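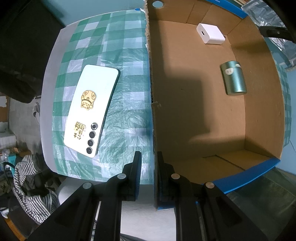
Brurunley Robotics Club forum > Student projects > Desk-sorting demos, do they teach anything?

oddgear
Posted 2019-08-23
I read the Vadgate team's write-up twice and I still don't see what they learned. 31 demonstrations of small stuff and a cardboard box, a policy trained overnight, and then a chart that says 72 percent. 72 percent of what? Same box, same cloth, same charger. Move the box to another table and run it again, then we can talk.

mtl_kitten
They did say in May it was a first pass. It's a class project, not a thesis.

oddgear
Then call it a first pass in the title. "General tidying" is what it says up top.

Pavlović_bench
I'm on the team so take this how you like. The 72 is over 60 tries, and a try counts if the object ends up where it was meant to go. We changed the object positions by hand. We did not change the box. Fair complaint, it's on the list. The shiny cloth was our choice and I'd keep it, glare is a real problem and most student sets are shot on a bare desk.
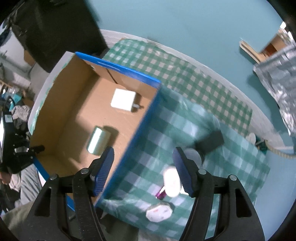
Charger and green roll in the box, gripper open.

wrenchless
ok but look at how much else is on that cloth. Are all those little things part of the task or just there? If they're just there I like it better, it's clutter for free. If they're part of it the write-up should list them.

Pavlović_bench
Some are, some aren't. The list is in the Cidberg folder, I'll move it to the front page.

oddgear
A charger has flat sides, any parallel gripper will hold one. The roll is the interesting one -- round and shiny, and lying on its side. How did it do on that by itself?

Pavlović_bench
Worse. We didn't split the numbers.

oddgear
So split them.

mtl_kitten
You could ask nicely. I've judged 2 of these class shows and hardly any team gave the number of tries at all.

oddgear
That's a low bar. I'd still like per-object results and one run with a different box. If it holds up I'll say so in this thread.

Pavlović_bench
Per-object I can do from the logs. The second box has to wait until we get bench time again.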